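**Keeping the big delivery boxes: worth it or not?**

**pruvell_lane** wrote, 28th August:

We're moving in October and I've started hanging on to every large box that comes through the door. I've got one that size now, decent thick card, and it's sitting in front of the green plaid couch because there's nowhere else for it. My other half wants it flattened and gone. I say a box that size costs money when you need one.

It came from Leloment and the card is in good nick apart from a few faint creases. There are dark grey blocks sitting on it at the moment, the ones with the speckled look.
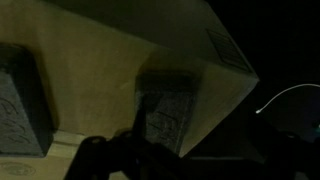

Main question is whether to leave it made up or fold it down. If I cut the tape I'm worried the bottom will never be as strong again. Second question, do I need to cover the old label and the printing before the removal firm sees it?

---

**Shek** wrote:

Fold it. Slit the tape with a knife, don't pull it, or you take the top layer of paper off. Then retape with proper wide tape, two strips along the join and one across each end. I've had boxes go through three moves like that.

Cover the old label, yes. A thick marker will do if it won't peel.

---

**mestundale_mick** wrote:

Disagree with Shek. A big box is only useful for light stuff anyway, so leave it up and start filling it now. Cushions, bedding, soft toys. You've got weeks and it's taking up the same floor whether it's full or empty.

What you shouldn't do is put books in it. I did that with one from Pruvell and the bottom went on the stairs.

---

**pruvell_lane** wrote:

It isn't doing nothing, to be fair. It has turned into the coffee table. The long black table is too far over to reach from the couch, so things get put down on the box. 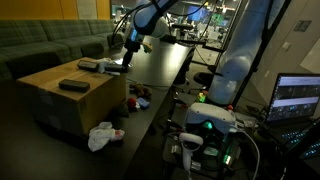 *Box by the couch, plush toys and sponge still on the table*

The toys could go in it, I suppose. The brown one and the little red one aren't going to weigh much.

---

**K. Krajewska** wrote:

If you're putting things on top, check the lid every so often. Card sags in the middle and then the corners split. A sheet of board on top spreads the load.

I'm with Mick on filling it early, but write the room on two sides first. It's awkward once it's stacked against a wall.

---

**Shek** wrote:

Still say fold it. A full box in front of the couch for weeks is something to trip over, and you'll be in and out of it every time you want a cushion. Mine go flat behind the wardrobe and I make them up the night before.

---

**mestundale_mick** wrote:

The night before is when I'm looking for the kettle. Each to their own.

---

**pruvell_lane** wrote:

Thanks all. Going to leave it up for now and put the toys and the spare bedding in once September's out of the way. Ksawery, is hardboard all right for the top or does it need to be thicker?

---

**K. Krajewska** wrote:

Hardboard's fine for mugs and the odd plate. Don't sit on it.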